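Keeping the Evby Cell in True

Before a robot arm at Varkamus is allowed to touch a real crate, it must first behave itself in simulation. The company maintains a rendered copy of its fruit-handling cell, known internally as Evby, and the upkeep of that copy is treated as seriously as the care of any machine on the floor.

Responsibility rests with Şükran Güneş, who took over the cell in March. Her maintenance log now runs to 429 entries. Most concern small matters: a joint offset corrected, a friction value restored, a camera returned to its proper height.

'A model drifts from its machine much as a clock drifts,' she says. 'One must keep setting it.'

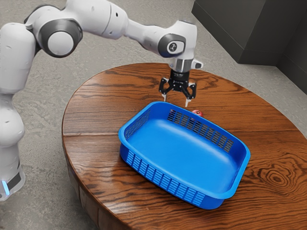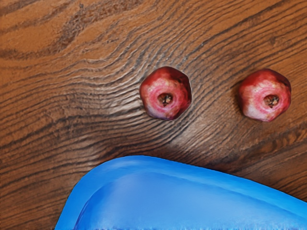 The set-up routine begins with the arm and ends with the objects. Joint zeros are checked first, then the opening of the two fingers, and finally the position of each item relative to the table. Fruit placed close to the rim of the blue tray receives particular attention – the clearance there is narrow, and an error in the wrist angle will bring a finger down on the plastic. Each check is repeated 180 times before the settings are released to the Tomoana site, where the physical arm is adjusted to match.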